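September, edit suite notes, 4:40 pm

Cut three of the Brestdale interview show is done, and I'm much happier with it! Hina Bugti got the mayor's segment down from 17 minutes to 11, and the question about the bridge money finally lands before the break. Audience mics are still too hot – I pulled the applause down to 40 on the fader and it sounds like people again. 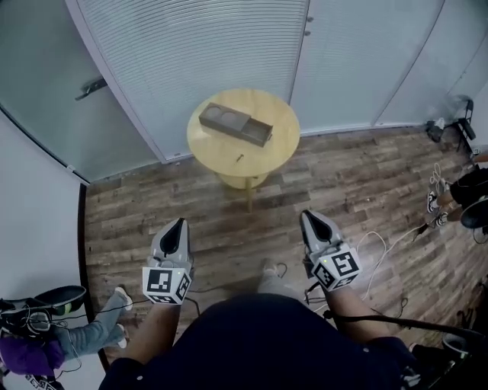

Both grippers in hand, markers underneath.

Driveck want the promo by tomorrow morning (of course they do). I've pulled two clips, the long pause and the bit where he laughs at the host's tie. Horkia still owes us the opening music. Conceição is chasing them.

To do: fix the name caption on guest two, export at 70 percent for the web preview, ask Hina which ending she likes.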